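Visit to the Lenihan fabrication works, Plimatville

I served my time as a boilermaker in Cork and moved to Plimatville on a work visa, intending to stay for one season. That was a good while ago. I now do weld inspection and a bit of teaching, and I try to get round other people's workshops when they open the doors. Lenihan held its open day on 7th August and I went along with Eoin Buckley, who was an apprentice in the same yard as me and came out here two years after I did. 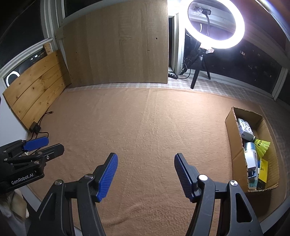
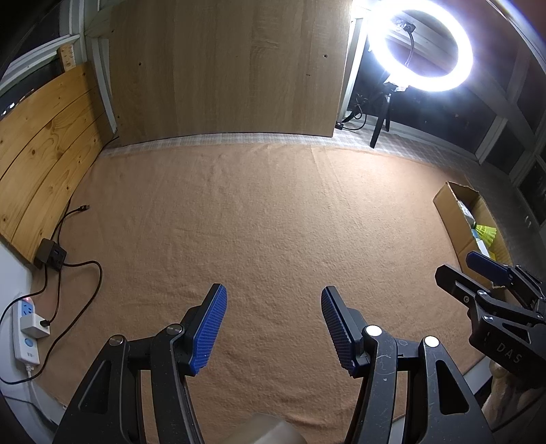

Lenihan makes pipe spools, small pressure vessels and structural brackets, mostly for the water and mining trades. The site is on the Jondumlow road, past the grain sidings. Parking is on gravel at the rear and the entrance is not well signed from that side. Visitors were taken round in groups, with safety glasses and ear plugs handed out at the gate. Closed boots were compulsory and two people in front of us were sent back to their car for them.

The tour began at goods inwards. Plate and pipe are checked against the mill certificate, and the heat number is copied on to each offcut before it goes back in the rack. This is the step that smaller shops let slide. I asked what happens to a piece that has lost its number, and the answer was that it goes in the scrap bin or gets used for welder training. No attempt is made to trace it afterwards.

Cutting is done on a plasma table for plate and a band saw for pipe up to 300 mm. Bevels on the pipe are machined with a clamp-on tool. They used to be ground by hand, and one of the older fabricators told Eoin that fit-up time has come down a good deal since the change. The root gaps I saw on the bench were even all the way round, which you do not get from a man with a grinder at the end of a long shift.

There are 33 people on the floor over two shifts. The welding bays run down the north wall, each with its own extraction arm. Carbon steel and stainless are kept in separate halves of the building, with a full-height partition between them and separate brushes, discs and clamps on each side. The stainless tools have blue tape on the handles. The partition was put up in March, following a job where rust spots appeared on finished stainless pipework and the whole batch had to be pickled again.

Most of the stainless is TIG root and TIG fill. Purging is done with argon and inflatable dams, and the oxygen level is read with a meter before the arc is struck. On carbon steel they run a TIG root, then flux-cored wire. I would have liked to see the larger positioner working, but it was down for a bearing. The smaller one was turning a flange joint at a steady rate and the operator was getting a good flat cap from it.

Inspection has its own room with decent lighting. Dye penetrant and ultrasonic testing are done in house, radiography is sent out. They showed us a shelf of failed test pieces, sectioned and etched, with the fault written on a tag: lack of side wall fusion, porosity, an undercut you could catch a fingernail in. Eoin spent longer at this shelf than at anything else. I think every training shop should keep one.

The repair rate was given to us verbally, and without knowing how it is worked out (by joint or by length of weld) I have left it out of this report.

The last stop was the training bay. Lenihan takes on 4 apprentices a year and also tests tradesmen who have arrived from overseas. The test is a pipe coupon in the fixed inclined position, plus a reading test on a drawing. Overseas papers are looked at, but everybody does the coupon regardless. I had to do much the same when I came over, with a borrowed helmet and a machine I had never used - my first coupon failed the bend test. The supervisor said applicants may now have a practice session on the machine beforehand, and I consider that fair.

For anyone thinking of coming out on a trade visa, the advice given was to bring original certificates, not copies, and a logbook signed by a previous employer. References by email are slow to check. Metric drawings are standard here, although older plant in the district still has imperial pipework and you will be asked to tie in to it.

Tea and sandwiches were in the canteen afterwards. We then drove on to Oro, where Eoin had a trailer to look at. The chassis welds on it were poor and he did not buy it.

The works opens again next year. Groups can book through the front office, and the full circuit takes 2 hours.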